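# Clearing the Shared Table: Project Report

Course project, Home and Workplace Organization

## Background

The shared table in our study room is used for nearly everything. People eat there, write there, sort mail there and leave things there when they go to class. By September it was normal to find so much on it that a person with a laptop had to push other people's belongings aside before sitting down. Our group chose this table as the subject of the project. The question was simple: can a few fixed places for small items keep the middle of a table free for work?

We did not want to buy furniture or put up shelves. The budget was 50 dollars and we meant to stay under it. The course guide also says that a project should leave the room usable during the whole trial, so we worked in short sessions, mostly on Sunday when the room is quiet.

## What we started with

The first step was to take everything off the table and make piles on the floor. The largest pile was paper: flyers, old handouts, envelopes and two wall calendars. After that came pens, chargers, drink containers and food packets. A smaller pile held things that belonged in other rooms, such as a hair dryer and a bike pump.

Kaisu Kuusisto kept the list of what was found and asked each person in the house what they wanted back. Anything not claimed in 4 days went to the recycling bin or to the box by the front door. This took longer than planned. Two people were away and we had to wait for them to answer.

## Storage we tried

We compared two kinds of storage. The first was the Kubo, a closed box with a lid. It looked tidy, but things disappeared into it. After one week it contained a spoon, a stapler and an unpaid bill, and the person who owed the bill had been looking for it. The lid was also a flat surface, and people began to put cups on top of it.

The second was an open wire basket. It holds less, but the contents can be seen through the sides, and people took their things out again. We decided to keep an open basket and return the Kubo box to the store.

Drinks were a separate matter. Cups and bottles do not fit well in a basket with paper, so we gave them the area next to it. The rule was that a drink container stands beside the basket and the wood in front stays bare.

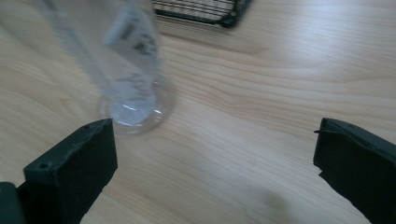 *Photo: project group*

The black basket and a clear container with a whitish label share one part of the tabletop, and the grain of the light wood shows where the surface has been left free. We settled on this arrangement after trying the basket in two other positions. At the short end of the table it blocked a seat. In the center it collected mail from both sides.

## Cleaning the surface

With the table clear we could also clean it properly. We used Brallis, a mild soap for wood, mixed in a bowl with 300 ml of warm water. One person wiped along the grain and a second person dried behind them with a towel. Old sticky spots from tape needed a second pass. We did not sand or oil anything, as the table belongs to the landlord.

The finish is slightly glossy, and under some light it is hard to tell a wet patch from a reflection. We learned to check with a dry hand before putting any paper down.

## Labels

We planned to label places on the table with paper tape, but the first labels curled at the corners after two days and we took them off. A card tied to the basket with string worked better. It says "Mail and keys, empty on Sunday." We left the drinks area without a sign - everyone had understood it by then.

## Results

During the trial, each of us looked at the table when passing and wrote in a notebook whether a person could sit down and work without moving anything. Most of the notes from the first week say no. In the last week, nearly all of them say yes. The bad days were the ones when groceries came in and were left for someone else to put away.

Paper is still the main problem. The basket fills up faster than we expected, and emptying it depends on one person remembering. We did not find a good answer to this.

## What we would change

We would ask the whole house about the rules before starting. Two people first learned of the project when their things were on the floor, and they were right to be annoyed. We would also skip the closed box and spend that week on the paper problem.

The basket will stay where it is until the end of the term. The notebook and the list of unclaimed items have been handed in together with this report.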